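Sleep apps: what are we being sold this winter?

Jan 23, 2020

Every January the inbox fills up with cures for bad sleep. This year's favourite seems to be Stirnar, an app that listens to you through the night and gives you a score in the morning. It costs more than a decent pillow and the flyer says it "treats insomnia at the root." Several readers have asked whether we recommend it. We don't, and I'd like to go through why, as the same questions can be put to the next one that comes along.

Start with the word insomnia. A rough week before a move or a funeral is a rough week. Chronic insomnia usually means trouble falling asleep or staying asleep at least three nights a week, for three months or longer, with enough time in bed to sleep and with some effect on the day. Plenty of people who buy these things don't have it. They sleep lightly, or they sleep less than they did at thirty, and they have been told that eight hours is the law.

The flyer says 793 people tried the program and that users "reported waking more refreshed." I wrote to the company and asked how many had finished it. The answer, when it came, was 42. That leaves a great many people who went somewhere else, and I would want to hear from them before I heard from anybody else. There was no comparison group either. Bad sleep comes and goes by itself, people sign up when it is at its worst, and a fair number will be better a month later whatever they do.
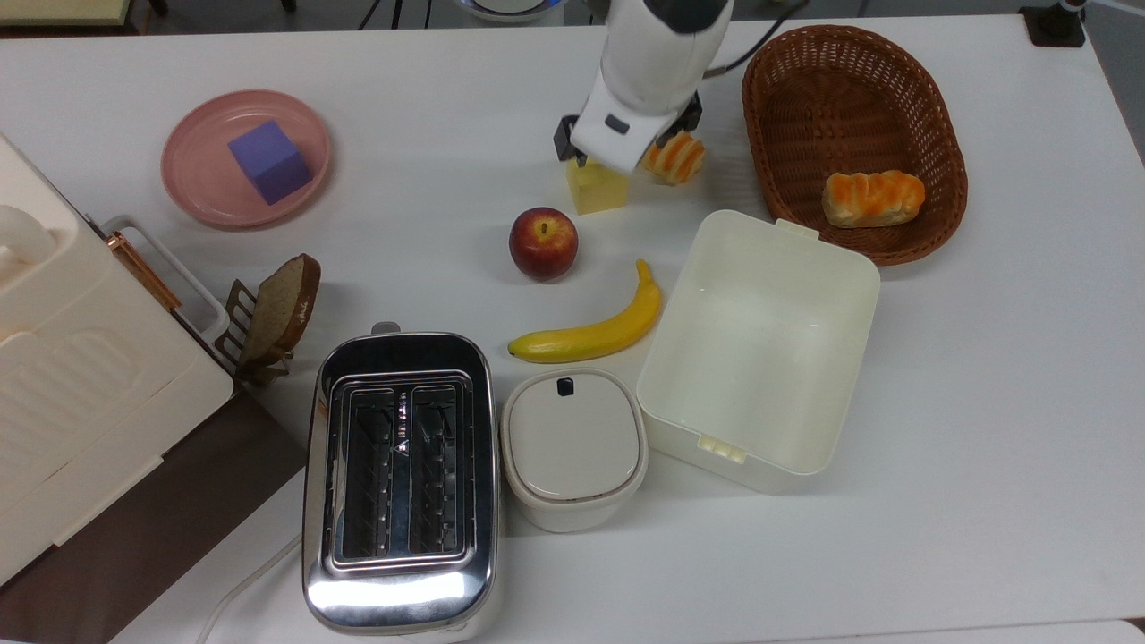
Loubna Younis wrote in after our last issue to say I was too hard on gadgets. Her sleep tracker got her to bed at the same time every night for the first time in her adult life, and she doesn't much care whether the graph is accurate. "If a cheap wristband nags me into a habit my doctor has been on about for years, then the wristband worked," she says.

Fair enough, and I'm glad of it. A regular rising time is good advice and if a buzz on the wrist gets you there, keep the wristband. But that is a claim about habits. Stirnar is making a claim about treatment, and it should be held to a higher standard.

There is also the trouble of the score itself. Consumer trackers mostly guess at sleep from movement, sound or heart rate. They tend to be passable at telling when you are in bed and quiet, and a good deal worse at telling light sleep from deep, or lying still from sleeping. Sleep clinicians have been describing patients who feel all right until the device says otherwise, and who then go to bed early to fix a number. More time in bed awake is one of the things that keeps insomnia going. I find it odd to sell a worried person a nightly mark out of a hundred.

The Medina people are at it too, with a herbal capsule this time. The label lists valerian, hops and something called Clustasico blend, which they won't break down any further. Valerian has been studied a fair bit and the results are mixed at best. What I can't tell you is what a blend does when the maker won't say what is in it. If you take anything for blood pressure, mood, pain or seizures, show the bottle to your pharmacist before you open it. Please don't stack it on top of a sleeping pill or a drink.
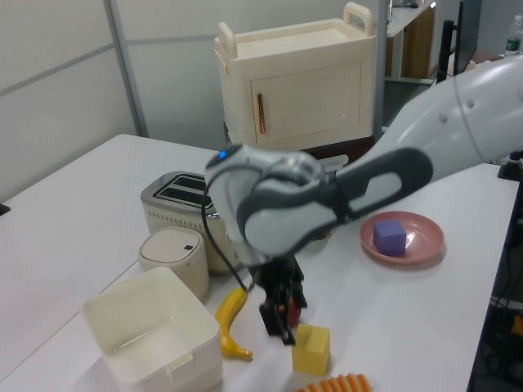
What does have decent evidence behind it is dull and takes work. Cognitive behavioural therapy for insomnia, usually shortened to CBT-I, is the first treatment recommended for adults with the chronic kind. It normally runs over four to eight sessions. You keep a paper diary, you cut your time in bed down to something near what you are sleeping, you get up if you are lying there awake, and you build back up from that. The first couple of weeks can be miserable and you may be sleepier in the daytime, so driving needs some thought. It isn't suitable for everybody. People with bipolar disorder, epilepsy or untreated sleep apnea should only do the time-in-bed part with someone supervising.

Some online versions of CBT-I have been properly tested and do well enough. Octavio Daza has asked whether Tato is one of them. I looked, and found a handsome website and no published trial. That could change. I'd hold on to my money until it does.

See your doctor first if you snore loudly and wake up gasping, if your legs won't settle at night, if you are nodding off at the wheel, or if the sleeplessness came along with low mood that isn't lifting. An app won't sort out any of those.

The printed sleep diary is at the front desk again, and there will be more copies in February. It's free. It doesn't give you a score.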